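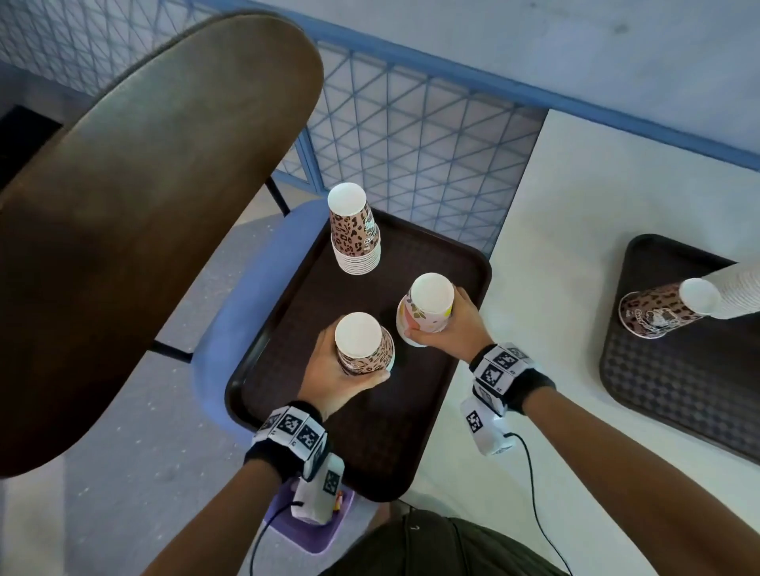 Sorting Mixed Paper Cups Into Neat Stacks on a Tray

If you have ever helped set up a drinks table, you know the box. Florals, leopard spots, cartoon bears, plain white, all jammed together from the last four parties. I love that box! Give me two serving trays, a clear table and a bit of music and I will happily sort until it's empty.

I worked out this routine getting ready for the Josville winter open house, where we had 823 cups to get through and a big mix of prints. It works just as well for a couple of dozen cups at home.

What you need

Two serving trays with raised rims (dark ones are great, the white rims show up so well)
A table you can reach across
A trash bag
Clean, dry hands

Step 1. Clear the junk first

Go through everything before you stack anything. Old spoons, folded paper and squashed cups all come out now. A cup that has been crumpled won't nest again no matter how nicely you ask it, so let it go. Anything that has already been drunk from goes straight in the trash, too. You are only sorting clean, unused cups.

Step 2. Start one stack per print

Put one cup of each design on the tray and leave some space between them. These are your starters. Then pick up a cup in each hand, look at the prints, and drop each one onto its match. Using both hands feels clumsy for the first few minutes, and then you get a rhythm going and it's wonderful.

Watch out for near twins. Two yellow prints can look alike when you're moving fast – check the picture on the side, not only the color. If a print keeps fooling you, move its stack to the far side of the tray.

Step 3. Pick a direction and stick with it

Rims up or rims down, both work. Rims down keeps dust out and is my choice for cups that will sit overnight. Rims up makes it easier to drop the next cup in. Whichever you pick, do the whole tray the same way, or you will be flipping stacks later.

If you have a lot of designs, put taller stacks toward the back and short ones in front. Use the second tray for singles that haven't found a match yet.

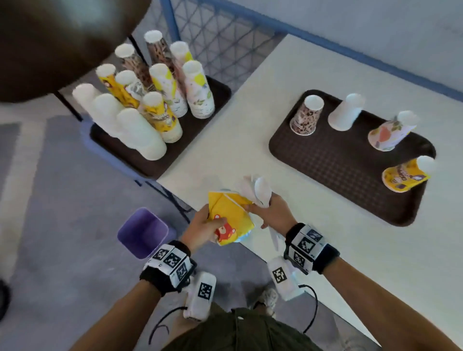 Step 4. Combine the short stacks

By now you'll have several small stacks of the same print. Lift one, tip it a little, and slide it into its partner. Don't push down hard! Cups that are jammed together are a pain to separate when there's a line of thirsty people in front of you.

Plain white cups can go quite tall, but I stop when a stack starts to lean. Two medium stacks beat one wobbly tower.

Step 5. Tidy the rims

Hold each stack at a slant and look along the rims. They should fan out evenly, with the same little gap between each one. A wide gap usually means a bent cup or a bit of paper caught inside. Pull the stack apart there, fix it, and nest it again.
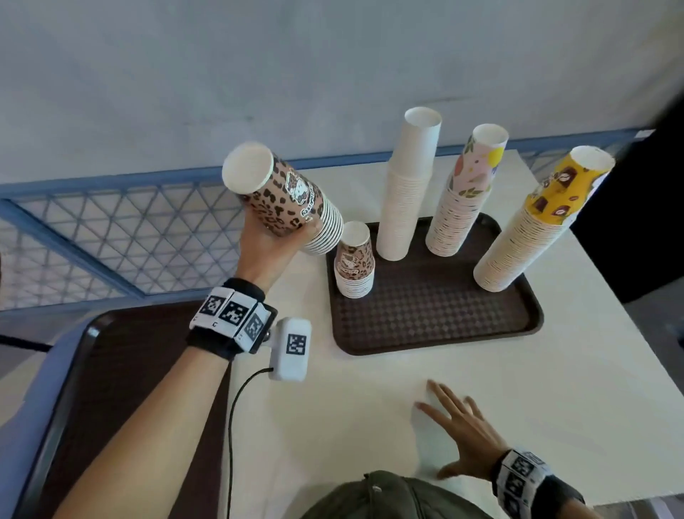

Leopard print in hand, with plain white, floral and coffee-bean stacks standing by.

Storing what's left

Slip each stack into a long bag, fold the end over and write the print on it. Lay the bags on their sides in a box with nothing heavy on top. I did ours in November and they were still in lovely shape when we opened the box again.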